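20/09/2019

Marker tracking on the handhelds, continued

Okay, the pose jumps. I finally got a whole stretch to myself to chase them and I think I've got most of it (most!). Writing it down before I lose it, and so Győző doesn't have to dig through my commit messages, which I admit are terrible this week.

Recap for anyone coming in cold: Nelalel reads the fiducials on the gripper cubes, solves a pose for each cube, and fuses the two cubes on one gripper into a single gripper pose. Replays looked fine until the wrist rolled, and then the fused pose would pop over by a few centimeters and pop back. On the plots it's a picket fence. The retargeting step downstream hates it, because a pop like that turns into a velocity spike and the planner just clips it and lags behind for the rest of the reach.

My first guess was timestamps. Wrong, and it ate the whole morning. I shifted the streams against each other by every offset I could think of and the pops stayed exactly where they were. So, sorry to Godfrey for blaming his sync code out loud in front of everybody.

Second guess was the old planar flip. When only one face of a cube is visible and it's close to square on to the camera, there are two poses that fit the corners almost equally well, and the solver picks whichever has the smaller reprojection error on that image. A bit of corner noise and it swaps. I dumped both candidates instead of only the winner, and there it was: every single pop is the runner-up taking over. Very satisfying plot, saved in the Kashindye folder as flip_candidates.

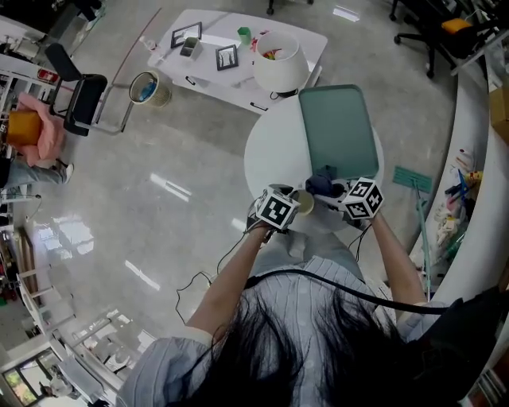 Overhead view, both grippers over the round table, two marker cubes on each.

From up top is about the worst case for this, naturally. The top faces point nearly straight at the lens and the side faces get so foreshortened that the detector drops them half the time.

What I changed:

- Solver now returns both candidates per cube, with their errors.
- Fusion tries all combinations across the two cubes and keeps the one where the cube-to-cube transform matches the calibrated one. The cubes are bolted to the same body, so the wrong flips mostly disagree with each other.
- If two combinations are still close, prefer the one nearest the last accepted pose. I limited that to 10 frames of memory so it can't hang on to a bad guess forever.

Reran the log I've been using all week. It had 227 pops before and 3 after. Three! I stared at it for a while waiting for it to be a bug in the counter. All three left over come right after a long dropout where both cubes were hidden by a forearm, so there's no recent pose to lean on. I could probably use the wrist IMU there but I don't want to start that today.

One cost: fusion is slower with all the combinations. Fine offline. For live preview in Punside I'd want to prune by reprojection error first, then check the pairs.

To do
- Recalibrate the cube-to-cube transform on the left gripper. The residual is worse than on the right and I'd like to know why.
- Godfrey: can you rerun the Rovcombe logs with the new fusion? Branch is flip-pairs. Just the first 20, don't bother with the rest yet.
- Győző, the planner clip threshold was loosened to hide the pops. Put it back where it was and tell me what breaks.
- Unit test with synthetic corners at square-on angles. I keep saying I'll write it.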